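# skurkdale-blocks

Notes and a parts list for the small gray metal blocks that live on the white table at Skurkdale. If you have inherited the table, you have inherited this file too. Condolences.

## What is in here

- `parts.csv`: one row per block, 111 rows
- `layouts/`: 40 table layouts, one text file each
- `photos/`: whatever got saved at the time
- `CHANGES`: updated when somebody feels guilty

The blocks came to us from Sonel as leftovers from a fixture order. They had no drawing, no part numbers and a packing slip in the name of a different customer. We wrote to ask what they were for and received a very courteous reply about invoicing. In this repo they are called blocks.

## Terms

**Block.** One piece of metal. Two kinds turn up in `parts.csv`: `plain` and `ridged`. An earlier version had a third kind, `odd`, which grew until it contained most of the collection, so it was retired in June.

**Row.** Blocks set side by side, long faces together. Rows may sit at any angle to the table edge. There was once a rule that they should be square to it, and layouts 1 through 6 show how long that lasted.

**Cluster.** A row, or something that would like to be a row. If you have to argue about whether it counts, write `cluster` and go to lunch.

**White side / green side.** The white tabletop and the green surface next to it. Blocks are laid out on the white side. The green side is for whatever the layout file says it is for, and many of them say nothing.

## Reading a layout file

Layouts are listed from the far end of the table toward you. This was decided by whoever typed the first one and has confused every reader since, but changing it now would mean editing 40 files, and the person who suggested it has stopped suggesting it.
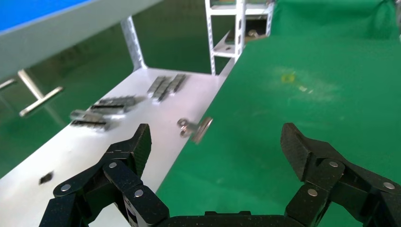

Each line gives a cluster name, a kind and a free-text note. The notes vary in quality. "Slightly left" is common. "Left-ish, see previous" appears in a file that has no previous. Angles are in degrees where a protractor could be found and in adjectives where it couldn't.

```
far | plain | short row, angled
middle | ridged | further left
near | plain | roughly parallel to middle
```

The sample is a template. Copy it, change it, and please save it under a new name. Layout 2 has been three different layouts.

## Known problems

- Gray metal on a white table throws soft shadows, and a few early entries in `parts.csv` have lengths that include the shadow. They are flagged `generous`.
- The column `finish` contains "metal" in every row. It is accurate.
- Blocks borrowed by the Nygård bench are still listed here. We consider them ours. Nygård has its own file.
- The Pandamo importer chokes on the vertical bars in layout files. Use the comma export, or use something other than Pandamo.

## Putting things back

Blocks go in the shallow tray, ridged ones at the bottom. Do not tip the tray onto the table to save time. The tabletop marks easily, and so do the blocks.

## License

Use the files however you like. The blocks stay at Skurkdale.

Last edited 26th July, mostly commas.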